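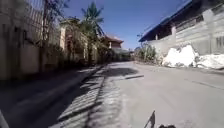 Trudow folding garden parasol, with the Konari crank base

We have sold parasols for a good long while now, and the question we hear most often is still whether a bigger one would be better. Sometimes it would, but more often people want one that goes up without a struggle, stays where it is put and doesn't look tired by its second summer. A street with a clear blue sky over it and full sun on the paving gives very little away for nothing, and the patch of shadow lying below a palm and a bit of garden greenery is where most of us would put our chair. The Trudow makes a patch like that wherever you happen to want it, and you can move it along as the day goes on (which is more than you can say for a palm).

The canopy is a close-woven polyester, dyed before it is woven so the colour goes all the way through the thread. It comes in sand, olive and a rather lovely dark plum that we were unsure about at first and have now taken home ourselves. The ribs are fibreglass, so they bend a little in a gust and come back again, and each one slots into its own pocket, so if one does break you can swap it over at the kitchen table with no tools at all.

The pole is powder-coated aluminium in two halves. It tilts at the collar, and the tilt is stiff when new. Please don't oil it! It eases after a week or so of use, and oil only finds its way onto the cloth.
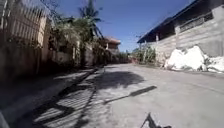

The Konari base is the part our older customers thank us for. You fill it with water or dry sand through the cap on top, and the crank handle sits at hip height, so there is no crouching down to open or close the canopy. Ľubomír Kopecký in our workshop reworked the handle last November after several people wrote to say the old one pinched their fingers, and the new one is longer and has a rounded grip. If you bought the earlier base, the new handle fits it, and we will gladly post you one for the price of the stamp.

On windy days, close it. We know it is tempting to leave it up while you pop indoors to answer the telephone, but any parasol is a sail when the wind gets under it, and a filled base will only do so much. There is a strap sewn to the canopy for tying it closed, and a zipped cover in the box for when you are away.

Washing is simple enough. Lukewarm water, a soft brush and a little plain soap, then leave it open until it is properly dry. Please keep it out of the washing machine, however carefully you fold it.

In the box: canopy, two-part pole, Konari base and crank, cover, one spare rib
Weight of base, filled with sand: 50 kg
Guarantee on the frame: 10 years
Order code, sand: Trudow 813
Order code, olive or plum: Trudow 1,067 (tell us which colour when you order)

Spare canopies are made for us by Oravec and are kept in stock all year. The Prekik side table clips to the lower pole and is sold separately. Prices on this page were last checked on July 8, 2022.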